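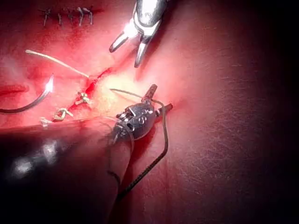
Most write-ups of the Hiltthorpe stoppage begin with the fault code, and I think that is the wrong place to begin. The code says the instrument drive saw more load than it expected and held position. It does not say why. Look at what was going on at the tissue: two instruments close together, a curved needle near the incision, and dark thread wound around the wrist of the nearer instrument. Any of the three explanations you will read this week could start from a view like that one. Very few of the people offering them have asked what the thread was doing.

The facts, as far as anyone agrees on them. During a suturing exercise on the Clamix trainer, the dark instrument stopped answering the hand controller. The other arm kept moving. The operator, Silvia Beneš, felt no change in her hand and kept steering for 4 seconds before the console sounded. Recovery took 36 minutes, most of it spent deciding whether it was safe to open the jaws.

Three explanations

Stidico, which services the arms, blamed a worn cable in the wrist. Possible. But the instrument was on its second use out of a rated 20, and Lộc Lý's bench check found normal cable tension. A worn cable that measures fine the next day is a story I would want to see repeated before I believed it.

The training office blamed the operator. This is the usual finding when a log is short, and it should make you suspicious. "Handled thread poorly" describes half of all suturing practice.

Daichi Koyama's report says a loop tightened behind the jaw and loaded the wrist joint. I find this the most likely of the three, with one reservation: he reproduced the stop in two trials and does not say how many he tried. Ask that question of every test report you read, including mine.

What the log leaves out

The log records joint position and motor current. It does not record force at the tip, because nothing at the tip measures it. So "no excess force on tissue," on page one of the incident form, is a guess made from motor current — and motor current includes friction in the cables. Cross it out on your copy.

The delay before the alarm bothers me more than the stop. Holding position is a safe state for an empty arm. It is less clearly safe when the jaw is tied by thread to something soft and the other arm is still live.

For September 18, 2018

Read Koyama's report and Ngân Mai's reply to it. Bring one page: which single added measurement would let you rule out an explanation, and which one would it rule out? "More data" will not be accepted.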